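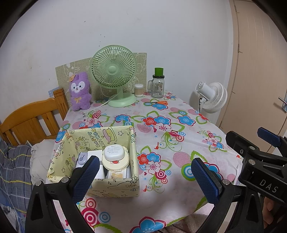 Corporate retreat

Reference > Business > Meetings and events > Corporate retreat

Search articles Go

A corporate retreat is a gathering of a company's employees, or of one group within it, held away from the usual workplace and lasting from one day to a week. It combines working sessions with meals, leisure and shared lodging. The terms "off-site" and "company retreat" are used in much the same sense, although "off-site" is more often applied to a single day of meetings with no overnight stay.

Retreats differ from conferences in that the people attending already work together. There is usually no registration fee and no exhibition hall, and outside speakers play a small part or none at all. They differ from incentive trips, which are given as rewards and may include no work.

Origins

The word was borrowed from religious practice, where a retreat is a period of withdrawal for prayer or study. Business use in the United States grew in the decades after World War II, when large firms began sending senior managers to country hotels and lodges for planning sessions. For a long time the practice was limited to executives. Smaller firms took it up later, and software companies with employees in several cities made it a regular event for the whole staff.

Formats

A planning retreat brings together a small leadership group to set budgets or goals for the coming year. January is a common month for these, in part because rates at resort hotels outside ski areas are low. A team retreat covers one department. An all-hands retreat takes in the entire company and is the most expensive form, as travel has to be paid for everyone at once.

The software firm Surno held its first all-hands retreat at a lakeside hotel with 20 employees. Pranitine, a maker of laboratory supplies, uses a divided format in which departments meet separately for two days and then together for one. Its organizer, Siobhán Sheehan, has written that the joint day was moved from the beginning of the program to the end after departments complained that they had nothing yet to report.

Venues

Hotels with meeting rooms are the most common choice. Other venues include:

- country inns and rented houses
- ranches and summer camps outside the camp season
- university buildings during breaks
- chartered boats, generally for half a day or an evening

The main requirements are a room large enough for the full group, several smaller rooms for breakout sessions, and meals on site or within walking distance. Distance from the office matters as well. Groups that stay close to home often lose people to errands and office calls, while a long trip uses up working time at both ends.

Boats are a special case. They keep the group together, but seating is limited by the vessel's permitted capacity, which includes crew in some jurisdictions, and bad weather can cancel the booking. Charter contracts normally state whether a cancelled trip is refunded or moved to another date.

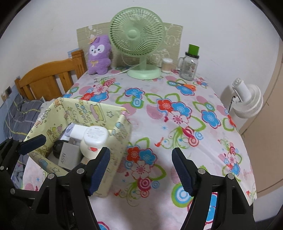

Cathal Quinlan has argued that the choice of venue matters less than the schedule, and that a plain meeting room with long breaks serves a group better than a resort where every hour is filled. Pádraig Dunne takes the opposite view: employees remember the place long after they have forgotten the agenda.

Cost

Costs fall under lodging, meals, room rental, travel and activities. Hotels may waive the room rental if the group books a minimum number of guest rooms or spends a set amount on food and drink. A one-day meeting for a small team, with lunch, might be budgeted at $900. The event planning firm Rizk lists $1240 per person as its standard price for a three-day retreat, excluding airfare, and asks for a deposit of $2000 when the dates are confirmed.

Attrition clauses are a frequent source of dispute. Under such a clause the company pays for part of its reserved block even if the rooms are not used.

Criticism

Retreats have been criticized for taking employees away from their families, particularly when they run into a weekend. Physical activities and evening events built around alcohol have drawn complaints from staff who felt unable to decline. Wukimura, a furniture importer, made all evening activities optional for this reason and later dropped them.

See also

Team building
Convention center
Incentive travel
Meeting planner

Contact the editors | Copyright 2020 | Back to top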